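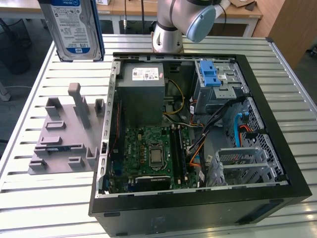 Derlow workshop > Notebook > Desktop refurb

May 17, 2026

Spent most of the morning on the desktop towers from the Prasstead office, and a very pleasant morning it was, with the rain going sideways outside and the kettle within reach. Eighteen came in and I have eleven left to open up.

I do them all lying on their side now, panel off, insides facing the ceiling. Birthe Norðdahl talked me into it last winter and I grumbled for a week, but she was right — the screws stay where you drop them and my neck is much happier.

The drive from this one is a WD Blue, 1.0TB, the ordinary 3.5-inch kind. I've put it down in the book for a full wipe and a long test before it goes anywhere near the shelf. The last one I tested came up with 1,025 hours on it, hardly run in, so I'm hopeful about the batch.

The grey printed fixture still wants a bit of thought. I like the tall post and the little slotted holders, but I'd love a wider gap between the rails, as my fingers are not what they were. Fulgencio Chávez has the drawing and says he'll get to it once the Harasym job is out the door (so, September?).

Still to do: look up the power supply label and write the rating on the job sheet, find the good torch, and order more of the short screws. A bag of 20 won't see us through.

Comments

Birthe N.: Torch is in my drawer, sorry! Will bring it down after lunch.

Fulgencio: How much wider? Give me a number and I'll redraw it.

Cavel bench: We have spare short screws if you're stuck. Come by with a jar.

Derlow workshop notebook | Contact the bench | Back to top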